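Home | Projects | Reports | Partners | Contact

Durkik Cell: Progress Report for the Geagea Fund
Covering the period up to the end of April

This report explains what was done with the tabletop robot cell in our Hoseo workshop, which of the agreed tasks are finished, and which must be moved to the next period. The grant pays for the upkeep of the cell, so I write here mostly about maintenance and little about the software.

1. Condition of the cell at the start

At the beginning of the period the arm had 2,988 hours on its counter. Two problems were already known to you from my earlier letter. The gripper did not always close to the same width, and the cable to the wrist was getting stiff from being bent many times in the same place. I also found that the table had moved a little against the base, so the saved positions were no longer correct near the far edge.

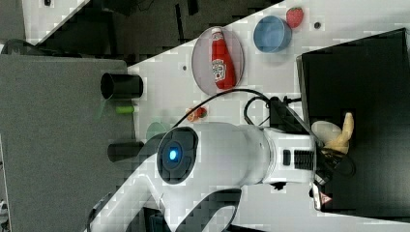 We decided to begin with the cable. The old one was taken off and a longer one was put in, with a wider loop, so that it does not pull when the wrist turns fully. The new cable came from Mesico and took three weeks to arrive. During the waiting time we ran the arm only at reduced speed, and I checked the connector every morning before switching on.

2. Table and positions

The table was put back to its marks and the bolts were tightened again. After this I taught all the positions new, from the beginning, as correcting the old ones one after another had given bad results last year. The objects stay the same as in the plan: plate, bowl, ketchup bottle, pot and toy food. They are of different height and weight, and this is useful for finding mistakes in the approach path. 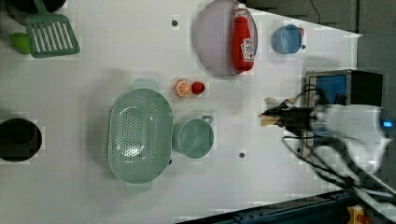
The teaching took two full days, one more than I had planned. The reason is that I changed the order of the work. Now the tall objects are taught first and the low ones after, and the arm goes up to a safe height between each of them. The cycle is slower in this way, but there were no contacts with the table edge since the change.

3. Gripper

The gripper was opened, cleaned and greased. One screw in the left finger was loose, and I believe it was the main cause of the unequal closing. It is now fixed with thread locker. I set the closing force lower for soft or light objects and wrote both values on the sheet in the cabinet. The banana is the most difficult object for us, as its shape is different from each side and the fingers must come in from the correct angle. 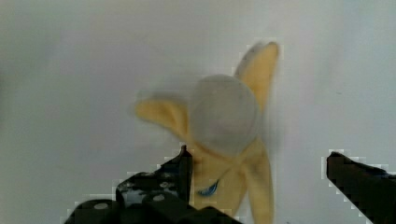 Page last changed: April, 16:40

The camera at the wrist was also adjusted. Its bracket had turned a few degrees, so I put it back and repeated the calibration. With fast movements the picture is still not sharp. I would like to try a shorter exposure, together with one more lamp above the table, and the cost of the lamp is inside the present budget.

4. Open points

The spare finger set is ordered but not delivered. The written procedure for the weekly check is ready as a draft, and it needs up to 3 more pages for the part about restarting after an emergency stop. I ask to move both points to the next period without additional money.

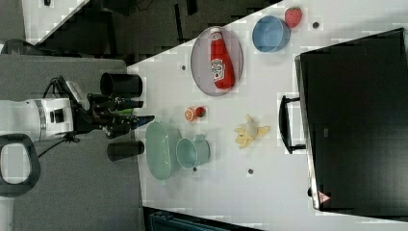

Geagea Fund office replied that moving the two points is acceptable, but asked that the weekly check be used already in its draft form, and that the hour counter be written down each time the gripper is opened. They would also like to know if the position of the table can be secured better than with marks alone.

I agree with both requests. For the table I propose two steel stops at the base side, which our workshop can make. The drawing will be sent together with the next cost sheet.

Contact: Durkik Cell, Hoseo workshop | Copyright Durkik | Back to top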